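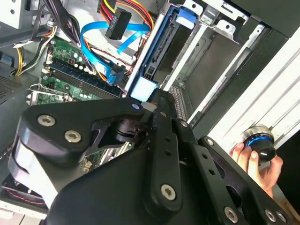
May, bench notes, desktop teardown. Goal for the afternoon was to get the memory and cabling sorted on the open machine before Nuria Carretero needs the bench back at 6. Started with the cables, as I did last time on the Moya unit, and traced each run from the drive end. The power connector marked HDD hangs off the yellow, red and orange bundle, so that one is easy to find again. The blue SATA cables are worse -- they loop over everything, and I want a tag on each one before it comes off. The module with the dark blue heat spreader goes in an antistatic bag, labeled with the case number (1,833).

Order of work for anyone picking this up: power cord out, tag cables, drives, memory, then the processor. Leave the socket alone until the cap is found. Begoña thinks there is a spare in the Salus drawer.

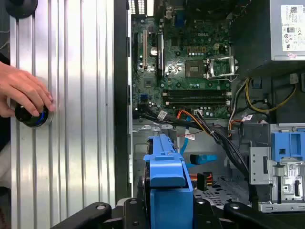 Screws go in the tray by type, long ones on the left. Rin Higuchi asked for the board part number in the log, and I still owe her that. Also need more cable tags -- the last pack of 300 is nearly gone, and Trinidad wants the same kind for the Porken machines.

To check tomorrow: fan header pinout, coin cell voltage, whether the heat sink paste we have is still good.

Brudari Workshop notebook | Questions: ask at the bench desk | Back to top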